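Gevia Cotton Tea Towels, set of 3

We've been selling these towels since our little shop in Bumberg had one shelf and a very wobbly ladder, and they are still the ones I take home myself. The cotton is a plain, sturdy weave that dries a wine glass without leaving fluff all over it, and it only gets softer the more you wash it (mine are on their fifth year and going strong!). 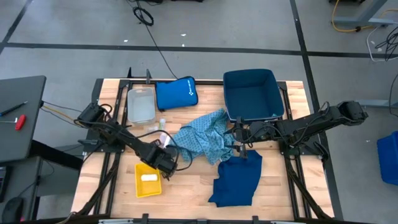 Wash them once before you use them, please, as new cotton needs a rinse before it drinks up water properly. After that, warm wash, low tumble or the line, and skip the fabric softener. They shrink a touch the first time, so we cut them generously.

Each towel has a hanging loop sewn into one corner, which was Renata Pereyra's idea and a very good one.

Item no. 647
Ships in 2 days from our Cingate storeroom
Returns: 30 days, unwashed

Questions about colors or larger sets? Write to Eulalia Ibarra at the shop and she'll happily help you choose.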